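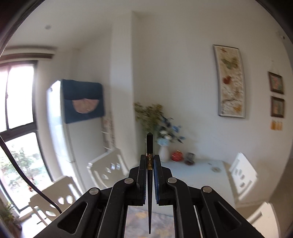

## Progress report to Grever, May 10, 2025

Prepared by Oi-ling Chung for the shared dining room at Shih House

Dear Ho-yin Ho,

I write to report on the dining room part of our grant. The room is open to the residents since the beginning of the month, and most of the work in your approval letter is finished. I follow the order of that letter.

### Room and furniture

The walls and ceiling are painted white, as we agreed. The white dining table stands in the central part, and the refrigerator is against the wall on the window side, with a teal fabric cover over its top. The residents asked for flowers, so we chose artificial ones in a white vase. They need only dusting. The narrow shelf unit next to the refrigerator is in use for small items, but I would like to put it in better order before your visit.

We did not replace the window. The frames are in good condition, and the money for this line stays in the account until you decide about it.

### Table and tableware

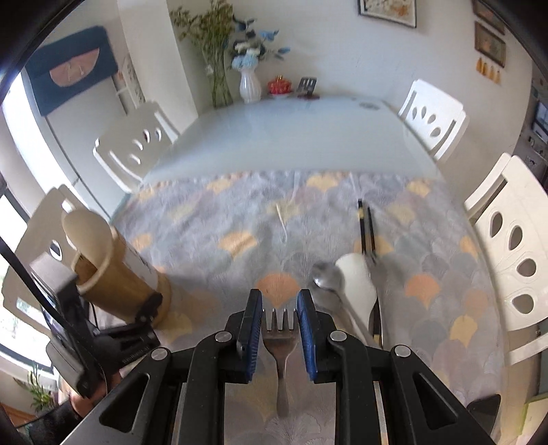
Tableware took more discussion than I expected. Our residents eat in different ways, and a first plan to buy one standard set for everybody was not well received. We decided that each person can choose at the table. A fork, a metal spoon, a white ceramic spoon and a pair of chopsticks can all be put out on the cloth, and the tall bamboo holder keeps a wooden spoon close to hand. The patterned tablecloth covers only the near part of the table - the far part we leave bare, so that serving dishes can be put down there and the surface wiped quickly.

The four white chairs were delivered by Rirnus. Two residents find the seats a little hard, and I have asked for a price for cushions.

### Costs

Spending on this room is 2351 dollars until now. The cushions are not included. I will send the receipts together with the report for the Monum kitchen, as your office prefers to receive them in one envelope.

### Still open

- Cushions for the chairs: waiting for the price from Rirnus.
- Window money: please tell us if we may use it for a second tablecloth and more ceramic spoons.
- Shelf unit: to be sorted in May.

With kind regards,

Oi-ling Chung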